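Clindgate tableware swap returns to Flaltthorpe hall

The tableware swap in Clindgate will be back on Monday, after the first one in May brought 219 pieces through the door of the Flaltthorpe hall. Residents can bring plates, bowls, trays and cups they no longer use, and take home the same number of other pieces. Entry is free, but everything must be washed before it arrives.

Annick Marchand, who started the swap with two neighbours from Bisht Street, said the plastic dishes were the first to go last time. "We expected people would want the good china," she said. "But the families with small children were looking for colour, and for something which does not break when it falls."

This time the plastic pieces get their own tables near the side entrance, and the glass and ceramic will stay on the stage - away from the smaller visitors. Chipped or cracked items will not be accepted. There is a limit of 15 pieces for each household, and 80 places can be booked ahead through the Skovero neighbourhood centre. People without a booking may come after 4 p.m. if there is still room.

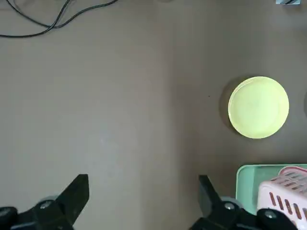

A yellow-green plate and a mint-green plastic tray on the table.

Ulises Henao, who will be at the door, asks visitors to bring their own bags or boxes, as the hall has very few. He also would like to hear from anyone with spare newspaper for wrapping.

Pieces left at the end of the day go to the centre's kitchen, where they are used for the weekly community lunch. Large serving dishes are especially welcome, Marchand said, and so are lids - even the ones that have lost their pot.

Doors open at 10 a.m. Parking is behind the hall.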